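4.2 Loading, mounting and what people did with the straps

I should say up front that I came into this part of the study expecting the roof boxes to differ mostly in noise and fuel use, and I had the whole section half planned around that. Then the mounting sessions happened, and most of my notes ended up being about clamps and straps. So that's what this section covers, and the road measurements get pushed back to 4.3.

We used 2 carriers throughout, the Firkitz long box and the shorter, wider Mellia. Both went on the same set of crossbars, on the same station wagon, in the same parking bay behind our building. Each person who took part got the box on the ground, the printed instructions that came with it, and a step stool. I stood off to the side and kept quiet (this was harder than it sounds, especially when somebody had a clamp on backwards and was about to tighten it). In total we logged 197 mountings, counting the repeats.

The Firkitz uses a claw that swings under the bar and tightens with a knob inside the box. People liked the knob. It clicks when it's tight enough, and almost everyone waited for the click before moving on to the next one. The trouble came earlier, with getting the box centered. The claws slide in a track, the track has no marks on it, and so people would tighten the front pair, walk around the car, see that the box sat crooked, and start over. I had this happen to me at home too, with my own car, in the rain, so I have some sympathy!

The Mellia goes the other way. It has fixed U-bolts, and the holes in the floor decide where the box sits, so there's much less fiddling about with position. But you need both hands under the box to feed each bolt up through, and that means either a second person or your forehead. Shorter participants found this one really tiring, and several asked for a break between the front and rear bolts. We let them take one and stopped the clock, which I know some earlier work doesn't do.

Every clamp position, strap reading and stopwatch time went into the same log, and we handled it on the ordinary desktop machines we already had in the lab.

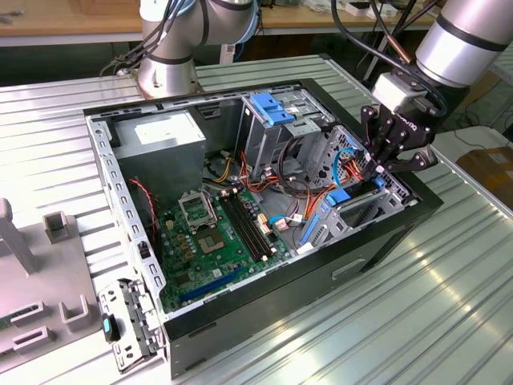
Figure 3. Desktop tower with the side panel off, showing the power supply and motherboard.

Back to the straps. Both boxes come with inside straps to hold the luggage down, and the instructions for both say to use them every time. Hardly anyone did on the first try. We gave out the same load each time, 24 kilograms split between duffel bags and a hard suitcase, and people packed it very neatly, closed the lid, and left the straps bunched up underneath. When I asked about it afterward, the usual answer was that the box was full, so nothing could slide. That's a fair thought, and with soft bags it may even hold up pretty well. With the hard suitcase I'm less comfortable, and the braking runs on the Iltano test loop (see 4.3) are where I'd look for the reason.

One thing I'd change if we ran this again is the order. Everybody mounted the Firkitz first and the Mellia second, simply because of how the boxes were stored, and by the second box people had warmed up to the job. The Sayegh checklist we borrowed for scoring doesn't correct for that, and I didn't want to make up a correction of my own after seeing the numbers. So please read the mounting times as a description of these sessions and don't lean on them to rank one carrier over the other.

The longest single mounting took 362 seconds, and it was a Firkitz. The person had the box on perfectly well, then noticed that the lid opened toward the traffic side, took the whole thing off and turned it around. The instructions do mention which way the hinge should face, on the page after the one with the claws.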